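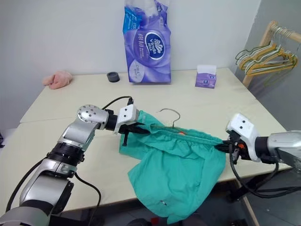
Teal-green shorts with an elastic waistband, and a wire hanger on the table.

Do Shorts Belong on Hangers?

Every year, when the warm weather clothes go into storage, someone forwards us the Tanness closet guide, and every year it tells us to hang everything. Shirts, sweatpants, pajamas, the lot. The guide claims a fully hung closet saves 30 minutes a week. I would like to see that closet, and I would like to see the stopwatch.

Take a pair of elastic-waist shorts. A plain wire hanger has no clips, so you have two choices. You can fold the shorts over the bar, where they slide to one side by morning, or you can stretch the waistband over the shoulders of the hanger and hope. I tried the second method on three old pairs last November. By spring one waistband had gone wavy and the other two had hanger bumps at the hips.

Flonus sells a clip hanger that is supposed to fix this, at $20 for a small pack. The clips do hold. They also leave little dents in soft fabric, and I'm not paying that much to dent my own shorts.

My method is dull. Hold the waistband at both ends, give it one shake so the legs drop, lay the shorts flat, fold one leg over the other, then fold up from the hem. Tuck any drawstring inside first. They go in a drawer, standing on edge if you like that sort of thing — I don't much care.

Keep the wire hangers for shirts, or hand them back to the dry cleaner on Sketton if they'll take them. Readers who swear by hanging are welcome to write in, preferably with a photo of the waistband after a full winter.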